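Packing for a week on the coast: tips for a small case

Sea air is colder than people expect, even in a mild month, and most visitors to a cliff path take too little that is warm and too much that is smart. One good jumper will do more for you than three thin tops.

Start the evening before. Put everything you mean to take on the bed, then remove one pair of trousers and one pair of shoes. Walking boots should be worn on the journey, with the laces loosened if you are sitting for a long time.

Fold knitwear and never hang it. Lay the jumper face down, bring each sleeve across the back, then fold up from the hem. Heavy knits go at the bottom of the case, near the wheels. Shirts can be rolled.

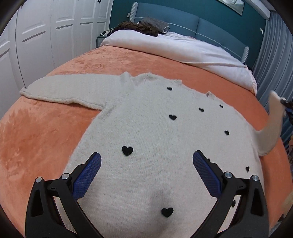
Keep one carrier bag for wet things and another for sand. A clothes peg on each will hold it shut. If you collect pebbles or bits of driftwood, check the signs at the beach first – some places don't allow it – and wrap what you do bring home in socks.

Damp boots dry best stuffed with newspaper, changed at bedtime and again in the morning. Don't put them on a radiator. Salt marks on leather come off with a cloth dipped in equal parts white vinegar and water.

For a waterproof that has started to soak through, wash it at 30 degrees with a proper cleaner, not ordinary powder, and reproof it before you go.

Simão Meireles wrote in to say that he keeps a packing list taped inside the lid of his case and has used the same one for 26 trips. His last line reads "phone charger, tide times". Tide times are worth printing, as signal under the cliffs can be poor.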